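How to Run a Clothes-Folding Demo With Hand-Held Grippers

Written by Folke Engström for the Gundale open day team. Updated 21 September 2020.

This page covers the sweater station. If you are running the cup station or the drawer station, use the sheets Roya Jafarzadeh sent out in May.

Visitors usually ask to see the robot first. Start them with the hand-held grippers. A person does the job with a gripper in each hand, the cameras on the grippers record it, and the recordings are used later to train the arms. Once visitors have seen a person do it, the arm makes a lot more sense to them.

What you need

Two grippers, charged
One knit sweater, adult size
A small table with a smooth top
A place to hang the sweater, such as the top of a cabinet door
A face mask for the demonstrator
Space for six visitors to stand without crossing in front of the table

Use a thick knit. Thin T-shirts slip out of the fingers too easily, and dark cloth is hard for visitors to follow on the preview screen. Take off any pins or brooches before you begin.

Before visitors come in

1. Wipe both lenses on each gripper with a dry cloth. Fingerprints are the most common cause of a bad recording.

2. Open and close the fingers ten times. They should meet evenly. If one side lags, swap the gripper for a spare and put a tape mark on it so Konrad Nowakowski can look at it later.

3. Check the free space on the recording laptop in Rikero, our logging program. You need at least 2000 MB for each group. If you have less, move the morning files over to the Borance drive.

4. Set the clip length to 80 seconds. An unhurried fold fits inside that with time to spare.

5. Hang the sweater and clear a path to the table. Test the walk once with both grippers in your hands.

Running the demo

Say what you are going to do before you do it, then stay quiet while you work. Nima Heydari tried talking through the whole fold last year and kept losing the sleeve.

Take the sweater down with both grippers and lay it on the table with the collar away from you. Spread the body out before you touch the sleeves. Fold one sleeve across, then the other, then bring the hem up toward the collar. Keep your wrists loose and move at half your normal speed — the cameras blur if you rush.
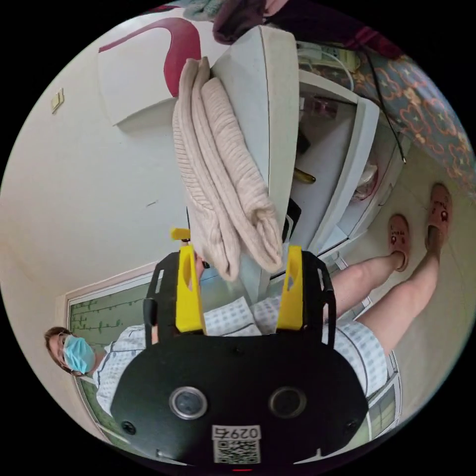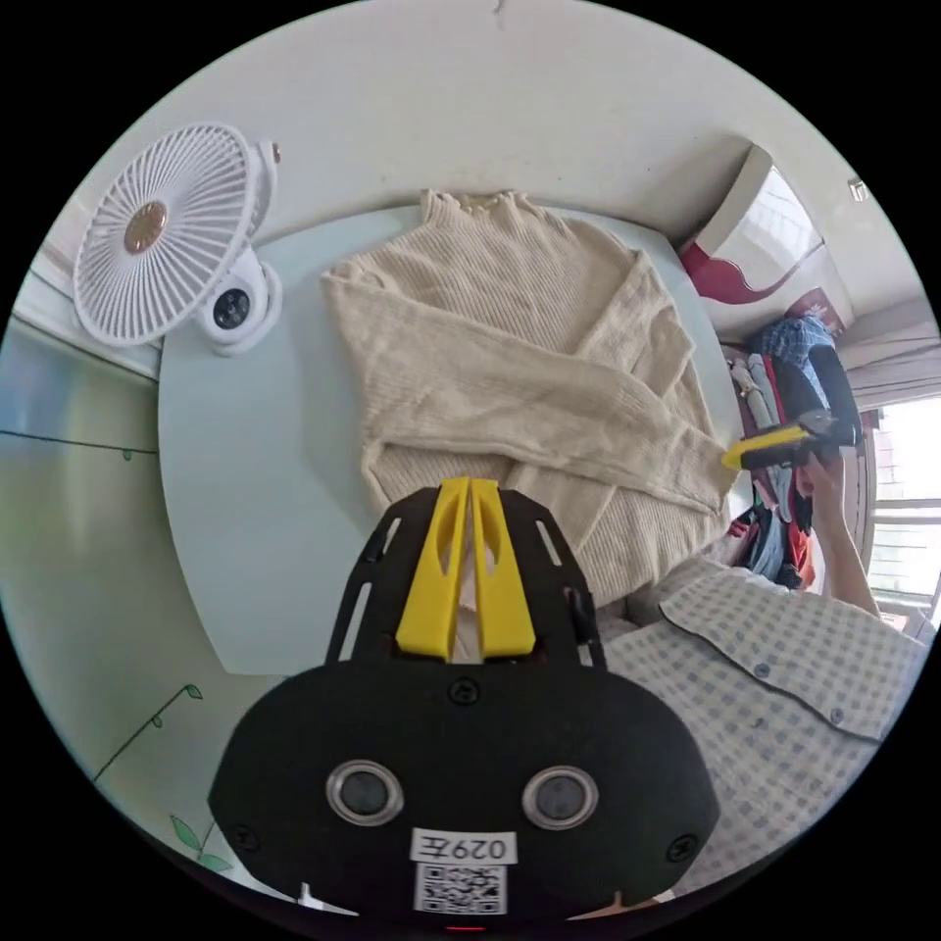
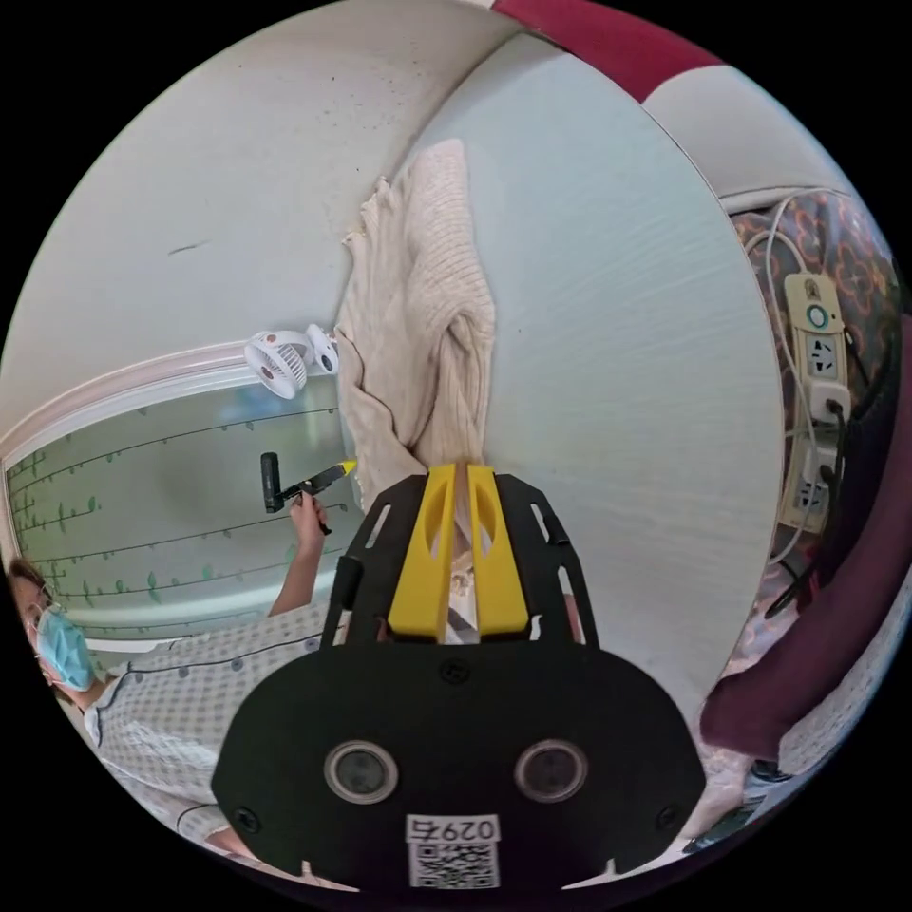
The sweater station, seen from the cameras on the grippers. The second picture shows the sweater on the table with a sleeve folded across.

If the cloth slips, leave it in the clip. Pick it up again and carry on. Visitors like to see this, and recordings with a recovery in them are useful for training.

After each fold, play back the clip on the preview screen. The view is round and very wide, so the edges look bent. Point out the yellow fingers at the bottom of the picture, then let people watch the rest without comment.

Letting visitors try

Give each visitor one gripper to start with and ask them to pick up a sleeve. Most people squeeze too hard. Tell them to close the fingers slowly until the cloth stops sliding. Children under ten should sit down for this part.

Do not save visitor clips. Set Rikero to Practice before you hand over the gripper and back to Record when you get it back.

Common problems

Fingers close on the table: You are coming in too steep. Tilt the gripper back a little.

Sleeve drags the whole sweater: Lift the cuff first, then move sideways.

Clip stops early: Check the laptop battery. Last time the charger had come loose, and we lost 31 clips before we noticed.

Closing up

Copy the day's folder to the Borance drive and write the clip total on the station card. The arm team under Keyvan Babaei wants 800 good folds before the next open day, so please delete the false starts first. Put both grippers on charge and return the sweater to the Azimi bin by the door.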